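Brasunden Reuse Bench
Progress report to the Fjeld fund, second period
Prepared by Araba Abubakari
07/01/2018

You asked for a shorter report this time, and for fewer adjectives. I have done what I can.

Where the money stands. The grant was $3000. Most of what we have spent went on memory, drives and thermal paste, and a regrettable share on screws. We had been told that donated computers arrive with their own screws. Some do. The rest arrive with a handful of somebody else's in a sandwich bag.

Where the computers stand. The target is 90 working desktops by the end of the grant, and we are behind it. February was lost to the lease on the room, and after that came the Jillov donation, a full truckload of office towers that had been stored under a leaking skylight. Cyril Ellwood sorted the lot in two days and kept more than I would have. The remainder went to the recycler, who was gracious about it.

The Dell towers are the best of what we have now. They open without a fight, the drive cages have release tabs you can find with a thumb, and the power supplies are mostly sound. Every one gets the same treatment: lid off, cooler off, old paste cleaned away, processor checked in its socket, and any graphics card noted on the sheet before it goes back together. The ones with a Quadro card are being set aside for the drafting class at the community college, which asked for them by name and has been asking ever since.

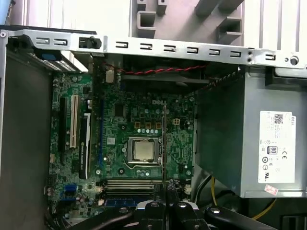 Hüsnü Baysal would like it recorded that stripping the cooler off every machine is too much, that plenty of them run cool enough on the old paste, and that we would be much nearer the target if we left well alone. He may be right about the target. I have kept the step in, having met the paste.

Problems. The Dollarier keyboards were a mistake and the mistake was mine. They cost very little and type accordingly. Nana Akpalu has found a school district clearing out better ones, and we pick them up as soon as the van passes inspection.

The test sheets are also untidy. Two people have been using "OK" to mean different things, one of them being "turns on." Kwadwo Ametepe has rewritten the form with boxes to check, and the old sheets are being redone against the machines themselves.

Next period. Finish the Dell towers, deliver the drafting machines, and start on the laptops, which I have been avoiding. We are not asking for more money in this report. A budget line for screws will appear in the next one.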